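Capítulo 3
A superfície de trabalho
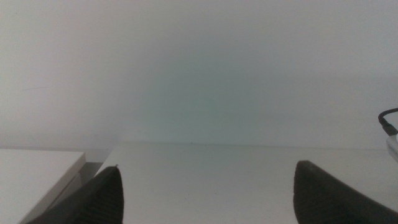

Figura 3.1 - Tampo branco e liso encostado a uma parede clara.

Antes de escolher ferramentas, caixas ou candeeiros, convém olhar para o sítio onde o trabalho vai ser feito. Uma oficina doméstica, uma sala de embalagem e um pequeno estúdio têm exigências diferentes, mas partilham a mesma base: um plano horizontal, estável e fácil de limpar. Este capítulo trata desse plano e da parede que lhe fica por trás.

Na Figura 3.1, o tampo e a parede têm tons muito próximos. A linha onde se encontram percebe-se sobretudo por uma ligeira mudança de sombra. Numa superfície assim, um ponto escuro de poucos milímetros chama logo a atenção, o que facilita a limpeza e ajuda a encontrar peças pequenas. Em contrapartida, objetos brancos confundem-se com o fundo, e quem trabalha com papel ou porcelana prefere muitas vezes um tampo cinzento médio.

A cor da parede também conta. Uma parede clara devolve luz à mesa, mas raramente de modo uniforme: há zonas mais frias e zonas mais quentes, conforme as fontes de luz e o que está por perto. Na secção 3.2 veremos como avaliar estas diferenças com uma folha de papel branco, deslocada ao longo do tampo.

Outro ponto a considerar é o encontro entre a mesa e a parede. Uma folga estreita acumula pó e deixa cair parafusos; uma folga larga permite passar cabos, mas obriga a arrumar melhor o que fica atrás. Eckhard Kuhlmann, no manual da oficina Trekau, recomenda encostar o tampo sempre que não haja cabos a passar - e afastá-lo uma vez por mês para limpar.

O capítulo está dividido em três partes. A primeira ocupa-se da altura e da profundidade do tampo, a segunda da cor e da luz, a terceira da manutenção. Os exercícios começam na página 21 e exigem apenas uma fita métrica, um nível e uma mesa qualquer.

Termos a reter: tampo, aresta posterior, folga, acabamento mate, luz refletida.

3.1 Altura e profundidade

A altura do tampo mede-se do chão à face superior, com a mesa já nivelada.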